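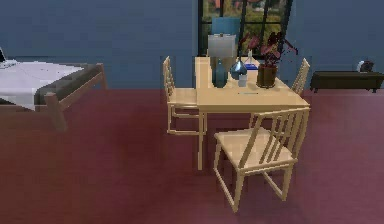

Planejamento e Orçamento de Sistemas Robóticos
Notas da aula 6: quanto simular antes de comprar
Profa. Ea Stougaard

Retomamos o caso da Oltitz, que quer um manipulador móvel para tarefas domésticas simples: pegar objetos pequenos, mudá-los de lugar, arrumar uma mesa. O pedido que chegou ao setor de compras dizia apenas "um braço e uma base". Um pedido assim não pode ser orçado. Faltam o alcance, a carga, a abertura da garra e o espaço de circulação.

1. Da tarefa ao requisito

O primeiro documento do projeto é a lista de tarefas. Para cada tarefa anotam-se o objeto, a superfície de apoio, a altura e a distância até a borda. Só depois se consulta catálogo. Em ambiente doméstico, os móveis pesam tanto quanto os objetos: uma cadeira diante da mesa obriga a base a parar mais longe, e o alcance necessário aumenta. Uma planta alta sobre o tampo limita a trajetória do braço por cima.

O simulador serve para levantar esses números antes de qualquer despesa com hardware. No caso estudado foram planejados 483 episódios simulados, divididos entre pegar e colocar.

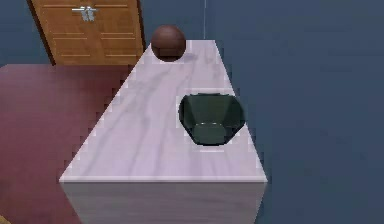

Uma tarefa do tipo "colocar a bola na tigela" gera pelo menos dois requisitos distintos. O alcance é dado pelo objeto mais afastado. A abertura da garra é dada pelo diâmetro da bola, com folga. A tigela acrescenta um terceiro, a altura livre para soltar o objeto sem bater na borda. Se a tigela estiver perto da lateral da mesa, registrar também o risco de queda, que entra no orçamento como reposição de material.

2. O que a simulação não orça

Atrito, peso real dos objetos, desgaste dos dedos da garra, iluminação variável, cabos. Uma esfera lisa rola. No simulador isso depende dos parâmetros escolhidos; na bancada depende do tampo. Reservar tempo de ensaio físico para cada superfície da lista.

3. Horas

Distribuição usada no exercício, em horas de equipe:
Montagem dos cenários simulados: 209
Ensaios físicos e ajustes: 400
Treinamento de operadores: 20
O total é de 629 horas. A manutenção não está incluída e deve aparecer em linha própria.

4. Comparação de propostas

Os fornecedores do caso são Sterwood e Cesard. A Sterwood cota braço, base e garra em conjunto, com instalação. A Cesard cota só o braço, e a garra Kombo vem como opcional. Para comparar, completar a segunda proposta com base, instalação, licença de software e peças de reposição. Verificar ainda:
prazo de entrega contado do pedido ou do pagamento
quem paga o frete de retorno em garantia
se o modelo do braço para simulação está incluído no preço
validade da proposta

Erro comum nos trabalhos da turma anterior: somar a licença do primeiro ano e esquecer a renovação.

Para a próxima aula

Escolher três tarefas, preencher a ficha de requisitos de cada uma e indicar qual delas define o alcance do braço. Entregar até domingo, em uma página. A planilha de custos fica para a aula 7.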